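Home | Guides | Checklists | Forms | Contact

Filed under: Stockroom and back of house

Stockroom and goods-in checklist, with comments
Priner Trading, Jeno unit. Completed in March by Saron Kassa.

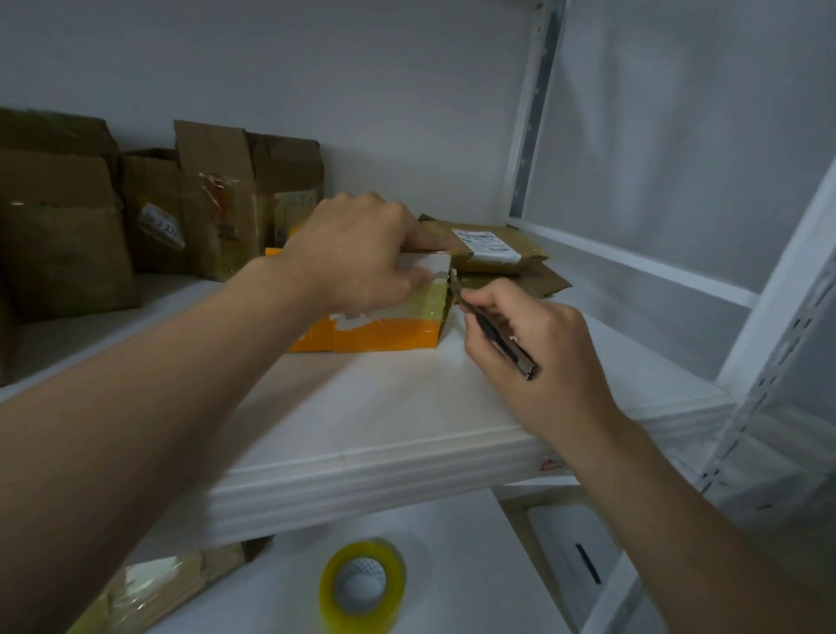
Goods-in shelving: opening a taped carton with a utility knife.

Mark each line Yes, No or N/A. Write a comment for every No. Leave a copy in the blue folder by the time clock.

1. Floors and walkways

Main aisle clear from roller door to fire exit: Yes
Side aisles clear: No
Comment: Two empty pallets left on end beside the Hondutis returns. Moved during the check. Pallets are to be laid flat in the yard.

Floor dry and free of tape, wrap and strapping: No
Comment: Strapping offcuts under the packing bench. Swept up. A second bin is needed at that end.

Floor markings readable: Yes
Comment: Yellow line worn by the door but can still be followed. Look again next time.

2. Shelving and racking

Load notices fixed to each bay: No
Comment: Notice missing from bay 5. The limit is 500 kg per bay, same as the others. New notice ordered.

Uprights straight, no fresh damage: Yes
Beam clips in place: Yes
Heavy goods on the lower levels: No
Comment: Igwe paint tins on the top level again. Brought down to the bottom. Whoever puts away the Igwe delivery should read the sheet on the end of the bay.

Gap of 50 cm kept under sprinkler heads: Yes

3. Knives and hand tools

Knives kept in the drawer when not in use: Yes
Blades changed when blunt: Yes
Used blades in the sharps tin: Yes
Comment: Tin nearly full. Replacement is in the office cupboard.

Staff shown how to cut away from the body: Yes
Comment: One new starter still to sign the sheet.

4. Ladders and steps

Steps tagged and in date: Yes
Feet and treads sound: No
Comment: Rubber foot split on the 3-tread steps. Taken out of use and labelled. Do not put back until the foot has been replaced.

Ladder chained when not in use: Yes

5. Fire and exits

Fire door opens fully from inside: Yes
Comment: Stiff on the first push. Hinges oiled and tried again, better.

Extinguishers on hooks, pins in: Yes
Call point not blocked: Yes
Cardboard taken out at the end of each shift: No
Comment: Cage was full at 4 pm and flat boxes were stacked against the wall by the heater. Cleared. Collection to be asked for earlier in the week.

6. Lighting and electrics

All lights working: No
Comment: One tube flickering over the returns area. Reported.

Leads and plugs undamaged: Yes
Heater guard fitted: Yes

7. First aid

Box full and in date: No
Comment: Plasters low, eyewash out of date. Both on the order.
Names of first aiders on display: Yes

Carried forward to next check: bay 5 notice, steps, light tube, eyewash, new starter signature.

Signed: S. Kassa

Questions about this form? Contact the site office. © Priner Trading. Back to top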